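Sheet-metal container

A sheet-metal container is an open or lidded vessel made by cutting, bending and joining flat metal sheet. Such containers are used for storing and moving small parts, scrap, grain and other bulk goods. They differ from castings in that the wall has nearly the same thickness throughout.

Materials

Mild steel is the usual choice for general use. It is cheap and easy to weld, but it rusts unless painted or coated with zinc. Stainless steel is used where food is handled or where the container is washed often. Aluminium is lighter, but dents more readily at the same thickness.

Shape and manufacture

The flat shape, known as the blank, is cut by shears, punch or laser and then folded on a press brake. Allowance must be made for the stretching of the metal at each bend. Corners are closed by welding, riveting or folded seams. The top edge is often turned over to stiffen the wall and to remove the sharp edge. 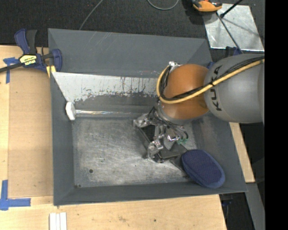
Walls may be upright or sloping. Upright walls give the greatest volume for a given floor area. Sloping walls allow empty containers to be nested and help the contents to slide towards the middle, at the cost of some capacity. In the Hultimico range, a wall angle of 5 degrees from the vertical is standard for nesting types, and the largest model holds 300 litres.

Wear and repair

The floor generally wears first. Parts dropped or dragged across it scratch the surface, and on coated steel a deep scratch may expose the base metal. Small dents can be beaten out. Cracks at the corners are ground back and welded again, after which any coating must be renewed.

Production

The works at Plavatetti, run by the firm Starko, made folded steel containers in 40 sizes. Its range was later taken over by Yeh, which kept the original size numbers up to 297.

See also: Hopper; Press brake; Galvanising; Pallet

Page last edited May 15, 2023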